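Gridcombe Community Help
Board: Collecting demonstrations
Status: Open, marked as helpful by the original poster

Shuttlecocks: how should the approach be recorded, and which end should be grasped?

Posted by Kemppainen Teaching Laboratory

Our department is preparing a set of 400 demonstrations with a hand-held gripper. The task is the collection of badminton shuttlecocks from a plain table and their placement, cork downwards, in an upright tube. The demonstrations will be used to train a policy for a fixed arm fitted with the same fingers.

We should be grateful for guidance on the following matters before the main session in February.

Our operators do not agree on the point of contact. Some close on the cork and some on the feathers just above the band. Both methods have been accepted in our trial recordings, and we are concerned that the mixture will confuse the model.

We are also uncertain how many shuttlecocks ought to be on the table at the start. Our written procedure says three, but the operators find that the third is often out of the camera's view when the first grasp begins.

Lastly, the existing procedure does not state where a recording should begin. Several trial episodes start with the gripper already closed, and it is not clear to us whether these may be kept.

Posted by Skanditz Data Support Desk

The Desk has advised on similar work and offers the following, which may be adapted to local practice.

On the point of contact, a single rule should be adopted and written down. We recommend the cork. Feathers bend under the pads, and the amount by which they bend differs from one shuttlecock to the next, so that the width at which the fingers stop tells the model very little. The cork gives a firm and repeatable closing width. A mixture of the two methods is not fatal in a large set, but in a set of your size it should be avoided. Trial episodes in which the feathers were grasped should be moved to a separate folder and should not be deleted, as they may be of use for later comparison.

On the number of objects, three is acceptable. It is not necessary for every object to be wholly in view at the start, provided that the one to be taken first is clear. Partly hidden objects at the border are a normal condition for a camera carried on the tool, and a model trained only on tidy views will perform poorly when it meets them. The operator should nevertheless choose the target before recording begins and should not change it during the approach.

On the start of a recording, we use this order:

1. Lay the shuttlecocks on their sides, pointing in different directions. They should not be placed in a row, and the arrangement should be altered after every episode.

2. Bring the gripper to the near side of the table with the jaws open and nothing between them. The target should lie beyond the gap, with its cork towards the operator where the arrangement allows. Begin recording from this position.

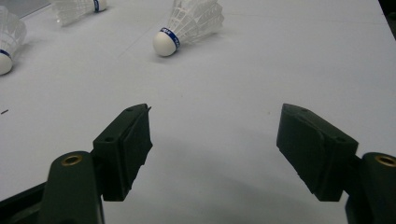 3. Advance at a steady pace and turn the wrist early, so that the pads are in line with the sides of the cork well before contact.

4. Close fully, pause, lift, and carry the shuttlecock to the tube. The pause allows the closing width to settle in the record.

5. Release, withdraw, and open the jaws before stopping the recording.

Episodes that begin with the jaws closed should be left out. The model would otherwise learn that a closed gripper is a reasonable state in which to approach an object.

Attention should also be given to the light. A white feather on a white table offers little contrast, and the coloured band at the neck may be the clearest feature available to the model. If your stock includes shuttlecocks with bands of another colour, or with none, these should be introduced in the first batch and not reserved for the end. The table should be wiped between batches. A small dark speck that remains in one spot through a whole session is a landmark that will not exist elsewhere.

Posted by Ekmont Sports Hall Automation Project

We agree with most of the above. Our own set was smaller and was intended for clearing a court, so the floor was green and the conditions are not the same.

We would add that old shuttlecocks should be included. Ours had broken feathers and rolled in a different manner from new ones when nudged. The first model had been trained on new stock only and pushed the worn ones away from itself. A further 8 episodes with damaged shuttlecocks did not cure this. It improved when we had recorded many more, but we did not keep a proper tally and cannot offer a figure.

We did not use a tube and have no view on that part.

Posted by Kemppainen Teaching Laboratory

We thank both contributors. The procedure has been amended to require a grasp on the cork, an open start, and a fixed choice of target. The closed-jaw episodes have been withdrawn. Worn shuttlecocks have been requested from the students' badminton club, and 2 of the trial batches will be recorded again once they are received.

One point remains open. Where the cork faces away from the operator, the wrist must be turned a long way and the tube passes out of view. We should welcome advice from any group that has dealt with this case.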